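# The table, finally

April, 7 a.m., coffee in hand, and I can see wood again!

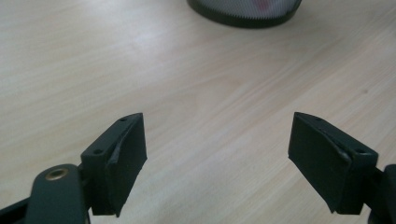

*Pale, streaky grain and one round mesh thing up at the top.*

I'd been piling stuff on this table all winter (mail, seed packets, 16 jars I swore I'd use) and last night I just went for it. Two bags out the door, one box for my friend Ada, and the rest crammed in the hall closet, which is tomorrow's problem. Now I keep walking past to look at the grain. Next up is the shelf over the sink, if I can find the step stool.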